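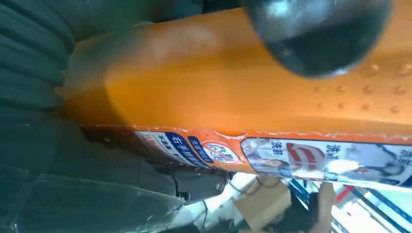 December, 8:40 a.m. Bench 9, bottles and labels. Second round of the question I said I would not take up again, which is whether the orange bottles can go in the sort as colored HDPE with the label left on. Wasstead says yes. Wasstead has a sales sheet that says yes, and I have read it twice and still can't find the part where someone tried it. The big orange one on its side is the kind I mean. The label strip along the bottom has a crinkled upper edge that is peeling, and that is the sort of edge I'd like to see tested before I believe anything about labels "releasing cleanly in the wash." The molded dots on the body are a separate annoyance, see further down.

What was claimed, copied from the sheet so I can argue with it later: label off in one pass of the tank, no scraping, no residue on the flake. No water temperature given. No time given. "Standard detergent," whatever that means in their shop. Yolanda thinks I'm being unfair and that the sheet is meant for buyers who already run a line like theirs. Fine, but we don't run a line like theirs. We have a tub, a paddle and a hot plate.

Setup for today. Tub filled to the 2000 mL line, Zovo powder from the open box, stirred till I couldn't see grains. Strips cut from the label area of the mixed lot, each with plastic still behind it, none bigger than my palm. I kept the peeling pieces apart from the flat ones. Last time we threw them all in together and then stood there debating whether a loose label had come off in the tub or had been half off to begin with. I don't want to have that argument again.

First tub, cool. Pulled the strips at the end of the coffee break, so call it one coffee break, and yes I know. The peeling ones had let go further along the edge. The flat ones hadn't moved. Thumb pressure did nothing to them. I could get a corner up with a nail and then it tore, leaving the white backing stuck on in a patch. That white backing is what ends up in the flake, and it's what Haddad sent back the last sack for.

Second tub, hot. Better, I'll give it that. The flat strips came up at two sides and one of them came away whole. The glue stayed on the bottle side, tacky, and picked up lint from the towel as soon as I set it down. So "label off" would be a true statement and the flake would still be garbage. I wonder how many of the happy results in that sheet are this one.

Third tub, hot with the paddle going. Labels off everything. Glue still there on most of it. Ink had started to lift from a couple of the strips with a lot of dark blue printing and the water had a tint to it. Poured some into a white cup to be sure I wasn't talking myself into it. Yolanda looked without being told what to look for and said "blue." Good enough for me.

About the dots. The raised ones molded into the side of the bottle were Jirkano's idea of a marker – their note says bottles with a dotted grip can be picked out by touch and pulled into their own bin. I don't buy it. I went through the crate with my eyes shut and Yolanda keeping score, and I got fooled by recycling marks, by a seam, and once by dried something on a bottle that I don't care to think about. If you have to rub the whole bottle to find the dots, you have lost more time than the color would have cost you. Sorting by color is faster and we were already doing it.

What the dots do change is the rinse. Soap sits between them. I ran a finger over a rinsed piece and it was still slick there while the smooth part squeaked. Doesn't matter once it's ground up, I suppose, but somebody will ask, and now it's written down.

Color is the other thing. Everyone here says "orange" as if it were one material. I have three shades of orange chips in the tray and I couldn't swear that any two came out of the same kind of plastic. They all float. That tells me they are lighter than water and nothing more. The Jirkano note goes straight from "floats" to "HDPE" with no stop in between, and polypropylene floats too. Burn test is no use to me, I can't tell those two apart by smell and I doubt the people who say they can. Until we get a melt reading I'm writing "orange, floats" on the bags. If that looks untidy on the shelf, so be it.

Bag weights, before I lose the scrap of paper:
Orange, floats, label area cut away: 1709 g
Orange, floats, label area, washed hot: 500 g
Offcuts and things that annoyed me: not weighed

The first bag is the one that interests me. Cutting the label area out with the shears took less time than the hot tub did, made no blue water, and left no glue on what I kept. We lose the plastic under the label. On a big bottle with a strip down one side that seems like a fair trade. On the little ones, where the label goes all the way around, there would be hardly anything left but a neck and a base, so this won't work as a rule for the whole crate.

Yolanda's objection, recorded because she asked me to: shears are slow once your hand gets tired, and I had done it fresh, first thing in the morning, on bottles I picked. True. She is going to do the next lot, from the bottom of the crate, after lunch.

Not settled:
– whether the glue comes off with anything we are allowed to pour down that drain
– whether Haddad will take the washed bag if we tell them about the glue up front. I'd rather tell them.
– caps. I've been putting them in the coffee can and the coffee can is full.
– someone moved the good shears. They go on the hook by the sink.

Wrote to Wasstead at noon asking for water temperature and wash time. Asked also what detergent. Will paste the answer in here if one comes.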